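Library > Earth Science > Unit 2 > Chapter 5

We use cookies to keep your place in the book. OK / Settings

Chapter 5. Simple Machines
Ghada Harb and Nipon Kaewkla

Start with a door. Push near the handle, easy. Push near the hinge, hard. Same door, same you. Why?

That's the whole chapter, more or less. Levers first, then pulleys, then ramps. Levers have three parts: the load, the effort, and the fulcrum (the point it turns on). Move the fulcrum and evrything changes. A crowbar at the Maltby quarry can shift a 75 pound block with one arm. Long handle, short nose.

Key words: force, load, effort, fulcrum. Learn them now, they come back in Chapter 6.

Bring a ruler and 2 coins to class. Balance the ruler on a pencil, then slide one coin in. Write down what happens before you you read on.

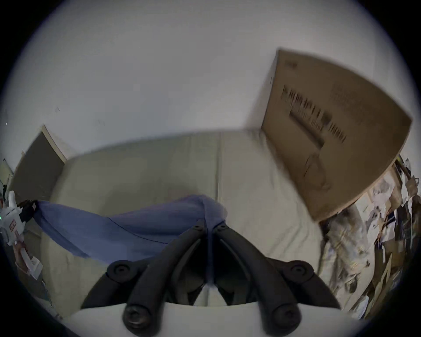

Fig. 5.1 Two black fingers, with round joints lower down.

Ask yourself where the turning point is in scissors, in a nutcracker, in your own elbow. Answers in the back.

Related chapters
Chapter 4. Friction
Chapter 6. Work and Energy
Lab sheet: The Lallik Ramp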